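[flelludora-users] Re: stop conditions that depend on a slow sensor

On Saturday Noémie Simard wrote:

> Quick question for anyone who has used the condition nodes in the
> planner for something that isn't position or force. I want the arm to
> keep doing a thing until a number from outside reaches a target. In my
> case it's a flow meter, but I suppose a thermometer or a scale would be
> the same sort of problem. My condition is checked every tick, the
> number lags behind, and I overshoot nearly every time. I've tried
> slowing everything down and that sort of helps, but then it takes
> forever and my colleagues go and make tea.
>
> Also, is there any sane way to see what the planner believed at the
> moment it stopped? The log only tells me the node returned success.
>
> Noémie

Hi Noémie, hi all,

Oh, I have opinions about this one. I've spent most of September on a scoop-and-weigh task, which is your problem with beads in place of liquid, so let me tell you what I ended up with and you can steal whatever fits.

First the overshoot. My first version was the same as yours. I had a loop node with the scoop skill inside it, and a condition node on the outside reading the weight topic, and the condition was simply weight >= target. It looks lovely in the tree viewer. The trouble is that the weight topic is a filtered value, and the filter in the Weltadia driver is quite a heavy one, so when a scoopful lands in the bowl the number creeps up over a second or so. The condition gets ticked straight after the pour skill returns, sees the old number, says "not there yet" and off goes the arm for another scoop. By the time anyone notices, that other scoop is already on its way and there's no polite place to cancel it.

Slowing the arm down hides this, as you found, but you're paying for it on every single motion when you only need to wait in one spot. What I do now is have a separate node between the pour and the check, which I've called settle. It doesn't move anything. It subscribes to the raw weight (there is a raw topic, it's just switched off by default in the driver config, look for publish_raw) and it returns running until the last 25 samples are all within a small band of each other. Then it writes the mean to the blackboard under its own key, and the condition node reads that key and never touches the live topic at all.

That last bit matters more than I expected. If the condition reads the live topic, then two nodes looking at "the weight" in the same tick can get two different answers, and you will lose an afternoon to it. I lost two. With one settled value written in one place, everything downstream agrees with itself even when it's wrong, and you can at least see what it was wrong about.

There's a timeout on settle as well, set to 3 seconds. If it runs out, the node fails and doesn't guess. I had it guessing for a while (it took the latest sample and carried on) and that was a mistake, the failures simply moved somewhere harder to find. For a flow meter you'd need a different idea of "settled", obviously, as your number is meant to be moving. Could you close the valve, settle on the total, then open it again for a smaller amount? That's more or less what scooping does for free.

Second thing, and this is the one that got rid of most of my overshoot: stop thinking of the target as a single comparison. I keep a running guess at how much one scoop adds, which is just the difference between the last two settled values, lightly averaged. Before each scoop the planner asks whether the gap left is smaller than that guess. If it is, it switches to a second skill, a shallow scoop with a slower tilt, where the wrist is allowed to stop partway through the pour. So there are two scoop skills and a selector choosing between them, and the selector is about six lines. I tried to be clever and make one skill with a depth parameter, and it was horrid to tune. Two skills, two sets of waypoints, much happier!

One warning if you copy this. The running guess goes silly when the scoop comes up nearly empty, as it does when the container is getting low and the beads have all drifted to one side. The guess drops towards nothing, the planner concludes that scoops are tiny, and then it cheerfully uses the big one when there's very little gap left. I clamp the guess to a minimum now. I also throw away any scoop the perception side calls empty, but that check is shaky on dark beads and I wouldn't lean on it. If anyone has had luck with fill level in small cups, please shout. I'm using the Laltus segmenter straight out of the box and it's good at finding the cup and fairly hopeless at telling me what's in it.

On to your second question, seeing what the planner believed. The success line in the log is useless on its own, I agree. There's a hook on every node called on_exit, which isn't in the docs (I only found it by reading the source on the train), and it gets handed the blackboard as it stood at that tick. I've got a little function hanging off it that does this:

 on exit of any condition node:
 dump the blackboard keys that node read
 dump the joint state
 save one still from the head camera
 stamp all three with the tick number

It's dumb but it has changed how I debug. Tick number and not wall time, by the way. The camera clock and the planner clock on my machine disagree by a bit, and matching by time gave me stills that belonged to the tick before, which sent me off on a proper wild goose chase. Once everything carried the tick number I could go to, say, tick 995 and get the belief and the view of the table side by side.

The disk use is fine so long as you only do it for condition nodes. I tried it on all nodes for one run and filled the partition before lunch, so don't do that. I keep the latest 30 runs and a cron job bins the rest.

The other use for the stills is checking the number itself. The head camera can see the display on the kitchen scale, so I can compare the key on the blackboard with what the scale was showing, using my own eyes, without trusting any of my own code. I did think about reading the digits automatically and feeding that back in as a second sensor. I've decided against it for now – it would be one more slow thing to wait for, and I already have a perfectly good number coming down the wire. As an after-the-fact check, though, it's great, and it costs nothing.

Couple of smaller things before I forget.

If both arms are in the tree, put the settle node above the split and let it hold both of them. I had it only on the scooping side at first. The other arm was free to carry on with its own branch, and any bump it gave the table went straight into the weight and settle never finished. It looked like sensor noise. I even swapped the cable.

The Després gripper plugin reports "closed" on a thin handle and on nothing at all in much the same way, unless you set the minimum width by hand. The default is zero. Mine now has a sensible value in it, and the pick-up-scoop node fails when it ought to. I've been meaning to send them a patch for the default and will do it this week if I can find the right repository, they seem to have moved it again.

And tare in its own node, please, at the very start, with its own settle after it. Do not put it in the driver start-up. If the driver restarts halfway through a run you'll tare away everything already in the bowl and the planner will happily fill it a second time. Ask me how I know.

I'll tidy up the settle node and the exit hook and put them in the contrib folder, probably without tests to begin with, sorry. The tree file I'd rather hold back until I've taken out all the paths that only make sense on my own machine, but if you want it in its present state write to me off list and I'll send it over.

Two stills from the head camera, same setup in both, with the scale display showing 150 each time:

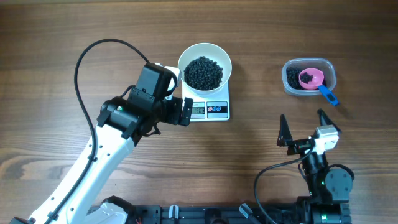
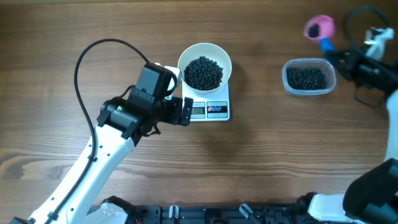

Noémie Simard replied to the list: Thank you, this is far more than I hoped for! I had no idea there was an exit hook and I've already got it printing. Closing the valve and settling on the total is a good idea, I think I was too attached to doing it in one go. One question about the clamp on the running guess. Do you set the minimum by hand per material, or do you take it from the first few scoops of a run? My liquids vary a lot in thickness and I'd like to avoid keeping a table of numbers that I'll forget to update. I can test your settle node on the flow rig as soon as it's in contrib, and I'm happy to write the missing tests while I'm in there.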